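Plikico Hand-Held Gripper Kit

Hi, I'm Annelies, and I look after the gripper page here at Firneo, so if something on it is confusing, that's on me! The Plikico is our hand-held gripper for collecting demonstrations. You squeeze, the fingers close, the camera on top records what you did, and later your robot gets to learn from it. No arm to haul around, no lab to book.

I started using mine at home before we ever put it up for sale, mostly on chores. Folding, sorting, picking clothes up off the bed (there is always something on my bed). Fabric is what I'd tell any new owner to try first. It bunches, it slides, it hides its own edges, and you'll find out fast how you like to hold the tool. 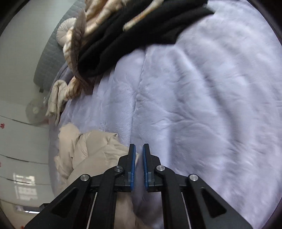 Plikico over a plush lavender blanket, with a beige puffy jacket on the left and the quilted comforter still in a heap.

The blue pads are the part I get asked about most. They have fine ridges running across them, and I love them on fleece and puffy jackets. Thin satiny stuff is harder, and I still miss a grab now and then. Go in slowly, pinch a fold instead of a flat spot, and you'll do a lot better. The pads unscrew from the finger plates, so when yours get shiny you can swap them in a few minutes.

The wide lens takes some getting used to. Straight lines bow out toward the sides, but you get plenty of the room along with the fingers, and our software comes set up for that already.

What's in the kit: the gripper, the camera mount, 12 spare pads, a wrist strap, a charging cable and a soft case. The camera is sold separately (I know, I know, but lots of you have one already).

Price is $942 for the full kit. A bag of extra pads is $41, and the hard case is $47 if you travel with yours.

Nidia packs the orders and ships them out of Idberg every morning before 11:00. If you want left-handed trigger parts, put a note in the order box and she'll fit them before it goes out. The next batch is due in June, and you can reserve one now with the button at the top of the page.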